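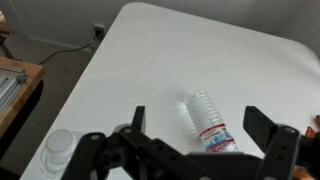 Chapter 10
Packaged Water: Sources, Containers, and Storage

10.1 Scope of the chapter

The previous chapters dealt with water that reaches the user through a pipe. This chapter deals with water that reaches the user in a sealed container. The treatment steps are largely the same, and readers who have worked through the material on filtration and disinfection will recognize most of them. The differences lie in what happens after treatment. Piped water is under pressure and in motion for most of its life, and it usually carries a small amount of disinfectant to the tap. Packaged water stands still, often for months, in contact with a polymer wall, and in most cases carries no lasting disinfectant at all.

Three subjects follow from this. Section 10.3 covers the container and closure. Section 10.4 covers changes in the water during storage. Section 10.5, the longest, covers sampling and record keeping at a filling plant, using the Pladamville plant as a worked case. Large returnable containers of the kind used in water coolers are treated separately in Chapter 12, as their cleaning presents problems that single-use containers do not.

10.2 Terms used

Source water is the water entering the plant before any treatment. It may come from a spring, a drilled well, or a public supply. Where the source is a public supply, any chlorine is normally removed by activated carbon before filling, and the water must then be treated as unprotected.

Product water is the water at the filler, after all treatment. Samples described as product water in this book are taken at the filler valve unless the text states otherwise.

Finish is the molded part of the container that receives the closure, including the threads and the sealing surface. The term has nothing to do with surface appearance.

Headspace is the volume between the liquid and the closure in an upright container. It changes with temperature and should be measured only after the container has reached the reference temperature of the laboratory.

Lot means all containers filled from one source, on one line, without a stop for cleaning. Some plants define a lot by calendar day. The two definitions give different results when a line runs past midnight, and a plant should use one of them throughout its records.

10.3 Container and closure

Most small water containers are made from polyethylene terephthalate, or PET. The resin is first molded into a preform, a thick-walled tube with the finish already in its final shape. The preform is reheated, stretched lengthwise with a rod, and blown outward against a mold. Stretching in two directions lines up the polymer chains and gives the wall its strength. The finish is not stretched and remains the thickest and heaviest part of the container relative to its size.

Still water exerts no gas pressure on the wall. A thin container filled with still water therefore depends on its shape for stiffness. Horizontal ribs molded into the body resist inward collapse when the container is gripped and when the contents cool and shrink. They do less for vertical loads, and a deep rib can act as a spring and shorten the container under a heavy stack. Rib depth is a compromise between these two demands. Some fillers add a drop of liquid nitrogen just before capping, which turns to gas and raises the internal pressure enough to support the wall in a stack.

Containers for carbonated water follow other rules. Internal pressure keeps the wall tight, ribs tend to be pushed out, and the base must be shaped so that it does not bulge.

The closure is usually polyethylene or polypropylene. Application torque and removal torque should be recorded separately. Removal torque falls during the first days after filling as the plastic relaxes, so a reading taken at the line cannot be compared with one taken from a warehouse sample.

10.4 Changes during storage

Water vapor passes slowly through PET. The loss is small at room temperature and greater in warm, dry storage, and it is greatest in small containers, where the wall area is large for the volume held. Oxygen and odor compounds pass in the other direction. Packaged water should not be stored beside fuels, solvents, or strong cleaning agents, even when all closures are sound.

Acetaldehyde forms in PET during molding and moves into the water over time. It has a faint fruity taste at very low levels and is noticed in still water before it would be noticed in a flavored drink. Control is mainly a matter of melt temperature and of time spent in the molding machine.

Bacterial counts commonly rise in the weeks after filling in water that carries no disinfectant, then level off. The organisms are for the most part those native to the source. A rise of this kind does not by itself show contamination, and a single plate count without the age of the sample has little meaning.

10.5 The Pladamville case

The Pladamville plant fills still water from two drilled wells, Mackay and Uditz. The wells are blended ahead of the carbon beds. Over the study period, which began in April, the plant filled 1062 lots, of which 146 were drawn for extended storage tests. The records used in this chapter are those held in the Nanow logbook system as of 2024-09-26.

Each drawn lot was divided between a cool store and a warm store. Half of the containers in each store were kept upright and half on their sides, so that water was in contact with the closure liner. Table 10.1 gives the sampling schedule. Readers should note that the Uditz well was out of service for part of the period, and that lots filled during that time are marked with a U in the first column.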